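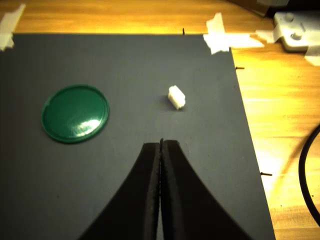

Week 5: Keeping Food Through the Winter

Welcome back, everybody. I know the reading was longer than usual this time, and I'm grateful to those of you who got through all of it. Last week we stayed in the field with the harvest, and tonight we come indoors and follow the harvest into the kitchen and down the cellar stairs. If you missed the last meeting, please pick up that handout from the box by the door, as I'll be leaning on it for the part about root crops.

The problem every household had

Think about a family in a small farming town like Destgate before there was any electricity on the road. Most of what they ate in a year came ripe between early summer and October, and it had to last until the first greens came up in spring. A cow gave less milk in the cold months. Hens slowed down as the days got short. So the whole second half of the summer was really a race, and I think we forget how tiring it must have been, in the heat, with the stove going all day long.

Spoilage has a handful of causes, and you'll want these in your notes: bacteria, yeasts, molds, and the enzymes already inside the food itself. Each of the old methods gets at one or more of them. Drying takes away the water. Salt ties the water up so that living things can't use it. Vinegar makes the food too sour for most of the bacteria that worry us. Cold slows everything down, but it doesn't stop it, and that's a point people often get wrong on the written work, so do underline it.

Drying and salting

These are the oldest. Apples were cored, cut in rings, and strung up near the stove. Beans were threaded on string, pods and all, and boiled for a long while when they were wanted. Salting was used for pork and fish, and also for cabbage, where something a bit different goes on. The salt draws water out of the leaves and holds back the bacteria we don't want, while another kind goes to work and makes lactic acid. The acid then does the keeping. We'll spend most of Week 8 on this, so don't fret if it seems hurried tonight.

Heat and a sealed container

Preserving in sealed glass and tin came along in the early 1800s, and for the first several decades people knew that it worked without knowing why. The common belief was that air itself did the damage, so the aim was to drive the air out. We now say that the heating kills or disables what would spoil the food, and the seal keeps anything new from getting in. Both halves matter! A good seal over food that wasn't heated enough is dangerous, and low-acid foods such as beans, corn, and meat need more heat than boiling water can give. That is why pressure canners exist. Please don't treat the old recipes in the packet as instructions for your own kitchen — they're historical reading, and several of them would not pass today.

For next time

Read chapter 11 in the course book, and the two short pieces from the Wallovo household account book at the back of the packet. The spelling is uneven but you'll get used to it after a page or so. As you read, mark each food that was bought and each that was put up at home, and bring your list along.

If you have an old family recipe for pickles, relish, or preserves, I would love to see it, stains and all. Copies are fine.

Handout prepared for the evening course, 09/11/2000. Extra copies are in the Hinrichs Room, on the shelf under the window.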